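Lista de inspección – pinzas de mano, puesto 20
Guveo, 21 de abril de 2025
Revisa: Touran Tabrizi

Motivo: aviso de cierre incompleto en la pinza derecha, ciclo 349 de 1000.

1. Almohadillas de goma, sin cortes ni despegues: CONFORME
2. Recorrido de apertura y cierre: NO CONFORME. La derecha se queda a medio cerrar si se aprieta despacio.
3. Cubos de marcadores, fijación: CONFORME, tornillos reapretados.
4. Riesgo de atrapamiento de dedos: OBSERVACIÓN. Falta el tope – pedido a Brolance.
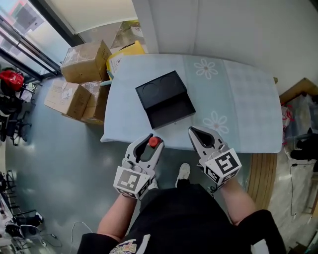 El fallo se repitió con las dos velocidades de prueba. Al soltar, el muelle devuelve la mordaza de golpe, y por eso el punto 4 queda abierto aunque no haya lesiones que anotar.

5. Cables fuera de la zona de paso: PENDIENTE, recoger antes del próximo turno.
6. Registro de datos: se descartan las tomas desde la 256.

Comentario de Nazanin Hashemi: no usar la pinza derecha hasta cambiar el muelle. La revisión general sigue prevista para junio.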